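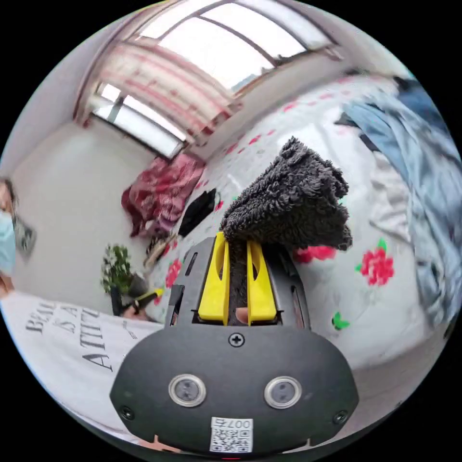 Running > Training notes > Downhill

Print this page | E-mail this post

I signed up for the Lornberg hill race in the spring, mostly on account of Huiling Fan, who had run it twice and kept telling me the climb was the easy part. The course goes up 1,764 feet from the school parking lot and comes straight back down the same fire road. I trained for the up. I did stairs, I did the bridge ramp, I walked on the treadmill at full incline until the belt squeaked. I did no downhill work at all, and I paid for it.

My quads gave out with two miles to go. I wasn't out of breath. My legs just stopped holding me up properly, and I came down the last stretch in a kind of stiff shuffle while people I had passed on the climb went by me. I finished 529th. Going down stairs hurt for most of the following week.

Beryl Pilkington coaches the evening group in Drastville, and I asked her about it afterward. She said running downhill makes the thigh muscles work while they are getting longer, and that kind of work leaves you a lot more sore if your legs aren't used to it. One moderate session gives you some protection the next time, and it lasts a few weeks. So she has people run down a gentle hill every ten days or so, starting a good two months before a race like Lornberg.
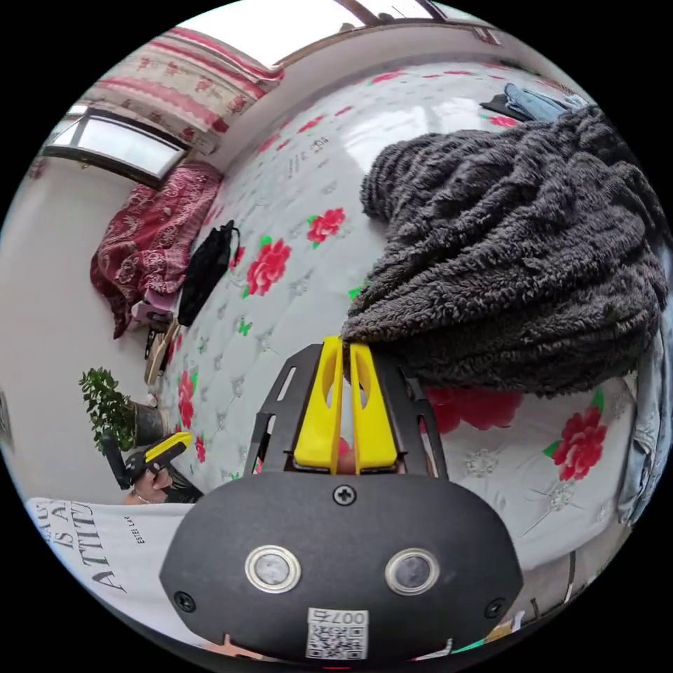 Gray fleece on the rose-print sheet.

I started in April with the grass slope behind the reservoir. Four easy runs down, walking back up. It felt like nothing while I was doing it, and I was sore for two days anyway. The second time I did six and was barely sore. By the fourth session I had moved to the paved side of the hill, where the footing is better but the pounding is worse.

What I changed, besides just doing it: shorter steps, and I quit leaning back. Leaning back feels safe but it puts your heel way out in front and you brake with every stride. I also look farther down the road now. I used to stare at my feet.

I have not changed shoes. Huiling thinks I should size up half a size for the toes, and she may be right. I lost one nail after Lornberg. For now I lace the top eyelets tighter on hill days and that has been enough.

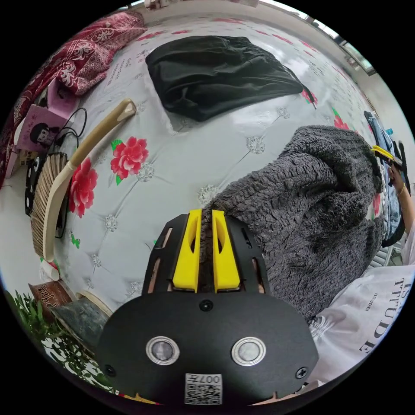

How long should I leave between my last hard downhill run and the race?

Two weeks is what Beryl told me, and that's what I'm doing. It leaves time for the soreness to clear and you keep most of the benefit.

Next up is the Yuan Ridge run, which tops out at 1,955 feet and has a much longer descent, the bottom half of it on loose gravel. Huiling is driving. We have to be at the start by 6:30 a.m. to get bibs, so I will probably sleep on her couch the night before.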